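Keeping a white table white

We have a matt white table in the kitchen since six years, and it is used for everything: breakfast, homework, pastry, repairing of small things. Many people told me that white was a mistake. I do not agree, but it needs some habits, and I write here the ones which work in our house.

**Every day**

Wipe with a soft cloth and warm water, with one drop of washing-up liquid. Then wipe again with only water, and dry with a tea towel. The second wipe is the one that most people leave out. Soap which stays on a matt surface becomes a thin grey film, and after some weeks you think the table is old.

Do not use the green side of the sponge. On a shiny surface you see the scratches at once. On a matt one you get shiny patches instead, and they do not go away.

**Tea, coffee and turmeric**

Mix two spoons of bicarbonate of soda with a little water until it is like toothpaste. Put it on the stain, leave it for ten minutes, and take it off with a wet cloth without rubbing hard. For turmeric I repeat this in the evening and again next morning. My neighbour Lilibeth Manalo puts her stained chopping board by the window on a sunny day, and the yellow becomes weaker.

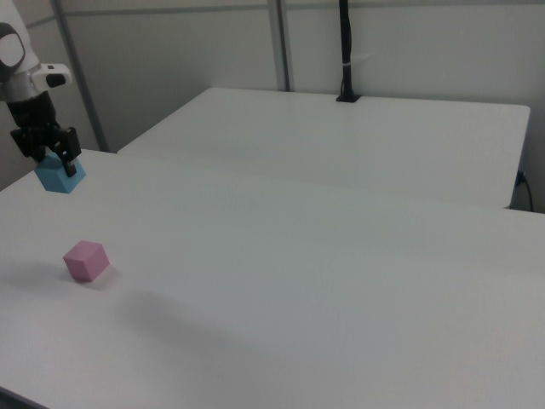

*A smooth matt white top, with a light blue cube at the left side.*

**Ink and felt pens**

Try first with plain soap. If the mark stays, put a little surgical spirit on cotton wool and press, do not draw circles, or the ink will travel. Always test under the table edge before. Genalyn Rivera wrote to me that on her painted table the spirit removed also the paint, so please take this test seriously.

**Hot things**

I keep three cork mats in the drawer nearest to the cooker. When they were in the cupboard, we never took them. A folded towel is good for a warm plate but not for a pan from the oven.

**Looking for marks**

Ceiling light hides a lot. On Sunday, when the table is empty, I switch it off and hold a small lamp low at one side. Grease and dried drops show themselves very well like this.

**What I buy**

Very little. A 700 ml bottle with a spray head, which I fill with water and a spoon of white vinegar, is enough for a month. Do not use it on marble or other natural stone. The cloths I wash at 60 degrees without softener, as softener makes them slide over the dirt and leaves streaks.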